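Huia Lowther
December 23, 2021

Okay friends, settle in with a cup of something warm, this is going to be a long one. So many of you asked how the thyroid thing turned out that I figured I'd put it all in one place instead of answering the same question in 13 different message windows (I love you all, truly).

Short version for the busy people: I had half my thyroid out in October, I'm doing fine, and I cry at grocery store music now, but I may have done that before.
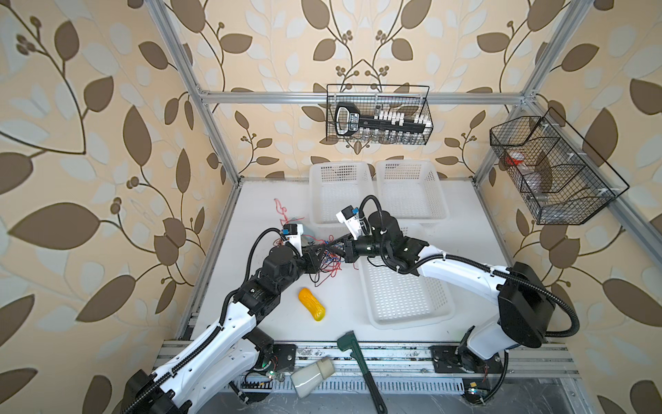
Leaves on the wallpaper, leaves everywhere.

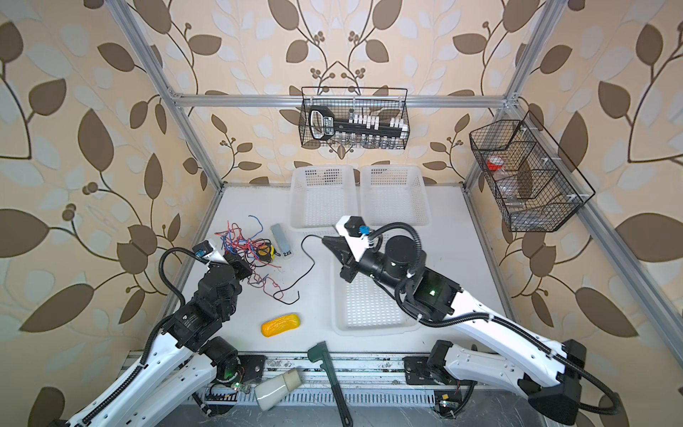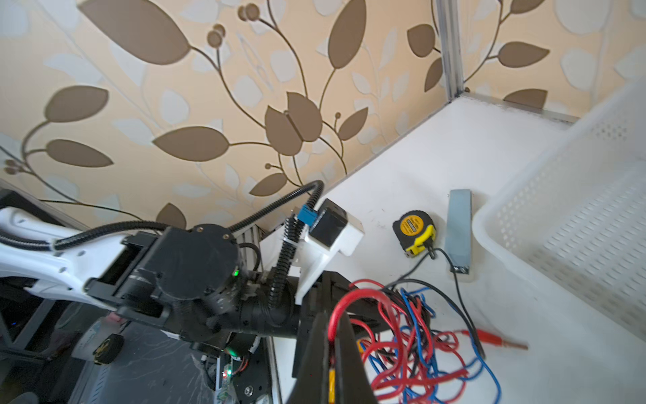

So, the beginning. I was putting on a necklace for my cousin's wedding and the clasp sat funny, a little off to one side. I moved it and it slid right back. I poked at my neck and there was a small firm bump that went up and down when I swallowed. I went to the wedding, danced, ate two slices of cake, and didn't tell a soul.

It took me 22 days to call the doctor. I'm not proud of that number. I kept thinking it was a swollen gland from a cold, even though I hadn't had a cold. Please be quicker than me!

My regular doctor, Catherine MacAulay, felt it for maybe ten seconds and sent me for an ultrasound. Cold gel, dim room, very kind technician who would not tell me one single thing no matter how charming I tried to be.

Then came the needle biopsy. I'd gotten myself so worked up over it that I'd barely slept, and it was less bad than having a tooth filled. They numbed my neck and I stared at a ceiling tile and recited my grandmother's scone recipe in my head. I got as far as the buttermilk.

The result came back "indeterminate." What a word! They couldn't say it was cancer and they couldn't say it wasn't. I think those two weeks were the hardest part of the whole business, harder than the surgery by a mile. I cleaned out every closet in the house.

Seon-mi Wi came over most evenings and we watched terrible baking shows and talked about anything else. If you have a friend waiting on results, go sit on their couch. Bring soup if you like, but the sitting is what I remember.

Surgery was early in the morning and I was home the next day, with a sore throat and a voice like an old screen door. It came back little by little. Singing in the car still goes a bit wobbly on the high parts.

And the final report said benign. I made the nurse read it to me twice and then I had to pull over (I was parked already, but I felt like I needed to pull over).

I get my blood drawn again after New Year's to see whether the half I have left is keeping up or whether I'll need a daily pill. I'll let you know. Tarek, I still have your casserole dish, it's by my front door, come get it anytime.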